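# Recording teleoperated episodes for drive removal

Notes for anyone picking up the Nelora collection rig on the computer teardown task. It assumes you can already bring the arm up and that the leader and follower have been matched. If not, do the bring-up page first.

The task is a single skill: release the drive caddy in an open desktop case and pull the caddy clear of the bay. Unplugging the cables is a separate skill with its own folder. Do not mix the two in one episode.

## Before the first episode

1. Disconnect the case from power and leave it that way.
2. Set the case on its side with the panel off.
3. Start the recorder and confirm that the wrist stream and the joint log are both live. The status line shows a frame counter for each. If one counter stalls, restart the recorder, not only the stream.
4. Lock exposure and white balance on the wrist camera. Bare sheet metal throws auto exposure off whenever the wrist turns, and the policy ends up learning the brightness change.
5. Type the task string exactly as it appears in the task file. Trailing spaces create a second task in the index.

## Recording

Start each episode from a different arm pose inside the start box. Move the case between episodes too: turn it a little, slide it a little. Every 40 episodes, change something larger, such as the lamp position or the case itself.

Approach slowly until the fingers are over the bay, then stop for a moment. That pause gives the annotators a clean boundary between the approach and contact segments. Go in at an angle that keeps the caddy tabs in the wrist view for as long as you can. The fingers will hide part of the target near contact, and a steep tilt usually leaves more of it visible than a straight descent.
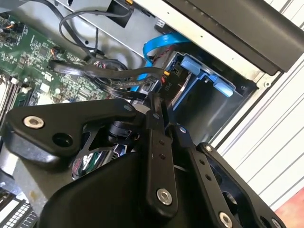
Kátia Queiroz wrote in the margin of the first draft that the tilt should vary as well, as a set where every approach leans the same way gave her a policy that failed on any case turned toward the operator. She is right, and the start box now includes wrist roll. Use all of it.

Cables are the main source of bad contact. A SATA cable that loops over the bay can catch on a finger link and drag without the operator feeling it. If a cable moves more than the caddy does, back out, let the arm settle, and try again in the same episode. Recoveries are useful data. Tag them `recovery` and keep going.

Stop the episode when the caddy is clear of the bay and the arm is still. Do not carry on to the bin - the place motion is recorded elsewhere.

## When to discard

Discard on the spot if:

- the follower faulted or the leader lost sync
- a hand entered the wrist view after the start tone
- the case slid on the bench during contact
- the frame counters differ by more than 2 at the end

Keep failed attempts that have none of these problems. Mark them `fail` and write a short reason. "Missed tab" is enough; "bad" is not.

## Checking the set

Run the checker at the end of each session, before you shut the rig down:

```
nelora check --task caddy_pull --strict
```

It reports dropped frames, joint jumps and episodes with no end label. Then replay 2 episodes at random, at full speed, with the joint plot beside the video. Look for a lag between the gripper command and the finger motion. A constant lag can be corrected in export. A lag that grows over the episode means the clocks have drifted, and the whole session needs to be looked at.

The October set closed at 2224 episodes after discards. Vangelis Kalogeropoulos holds the split file; ask him before adding to it. New episodes go into `incoming/` and are merged on Tuesday, so anything copied straight into `train/` will be overwritten.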